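**Bellport opens its Grarau teaching room to visitors**

Nov 19, 2022

We at Bellport are very pleased to say that our teaching room at Grarau, where people show robots how to do everyday jobs by guiding them from a set of hand controls, is now open to schools, small firms and anybody who is simply curious. The team has recorded 997 lessons there since July, 400 of them with fruit, and visitors are warmly invited to sit down and add a few of their own.

A lesson is one go at a job, from the first reach to the letting go. Fruit makes a good start, as a pomegranate asks for a much wider grip than a tangerine, and the person at the controls has to judge each one by eye. 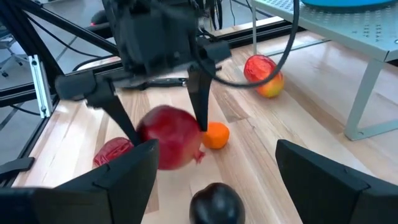 Tudur Kemeys said the slow lessons were often the most useful ones, and that he would far sooner keep a careful pick with a little wobble in it than a quick one where the hand had rushed in.

Sessions last 25 minutes and are free of charge, and no experience is needed at all (patience helps!). To book a place, please ring the Bellport front desk and ask for the Grarau teaching room.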